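Publications > Pernen Workshop Papers > Section 4

4.2 Comparison of hand-worn capture devices

We compared two ways of recording grasps for the Dernitz three-finger gripper. The first uses the wide-angle camera on the hand tool alone. The second adds the Flistbridge exoskeleton glove, which reports joint angles along each finger. Both feed the Mockus controller at 200 Hz. Objects were ordinary containers, handled at a desk by a seated operator.
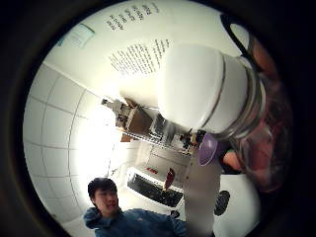

Figure 6a. Hand tool camera, white cylindrical container held close to the lens.

At short range a large object hides much of the room, and pose estimates from the hand camera must rely on whatever remains near the rim. We therefore masked the outer 40 pixels and kept only features that lasted through the full grasp.

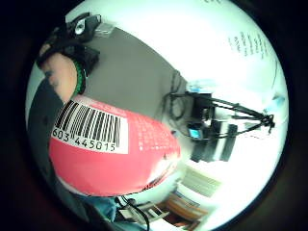

Drift was measured at release. Of 264 grasps recorded with the camera alone, those with glossy containers gave the largest position error, and lowering the exposure time did not change the ranking. Wrist pose was then taken from a fixed camera tracking a marker cube on the back of the glove.

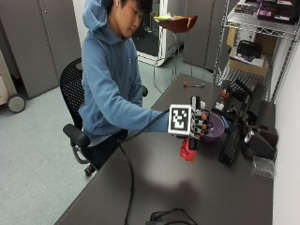 Figure 6b. Fixed camera, gloved right hand reaching toward a purple bowl.

The cube adds height above the wrist and limits use under shelves. On an open tabletop this had no effect on task time. Marker loss occurred mainly when the forearm rolled inward. Gaps shorter than 3,000 ms were filled from the glove's inertial data, and longer gaps were discarded.

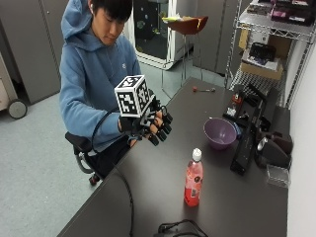 One reviewer objected that filling gaps of that length favors the glove, and asked for the drift figures to be computed again on unbroken tracks only. The ranking of the two devices held, with a smaller margin for the bowl.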